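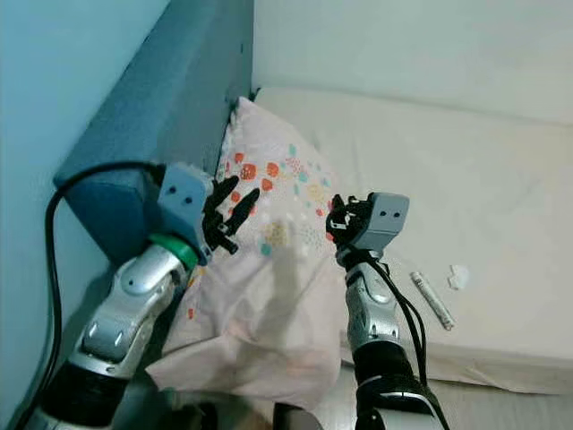
What does the planner do while the arms are touching something soft? It hands over to the force controller and only checks in for collisions.

I want you to keep those two jobs apart in your heads, because last term half the Drimine reports mixed them up (mine did too, years ago!). The planner thinks in poses. The controller thinks in pushes. A pillow gives way when you press it, so a target pose worked out before contact is already a bit stale by the time the fingers get there.

For the bed task we run two arms off one Fivell planner, and each arm gets its own contact state. One gripper can be pressing on a book cover while the other hovers open over the sheet – that's perfectly legal, and your state machine has to allow it.
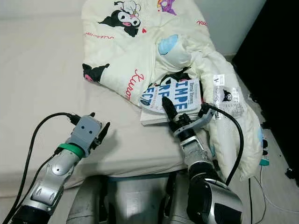

## Rates and the wrist view

Our inner loop runs at 1,000 Hz and the planner gets 34 ms per cycle. Don't let them share a thread, please. I've seen it done and it was a long evening.

The wrist camera is a different animal from the head camera. Up close, the fingers take up a good part of the view and a printed pattern can blur, so I mask the fingers first and then look for big edges. 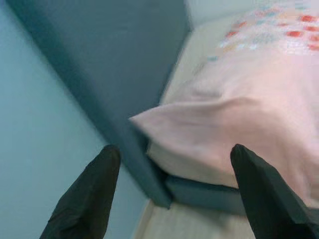 Corners are the next thing I try, and I only trust one if it survives a few frames in a row. If it doesn't, fall back to the head camera and replan.

For the lab, open the Nurness log viewer, load run 53 and mark every switch between planner and controller. Bring your plots – rough ones are fine.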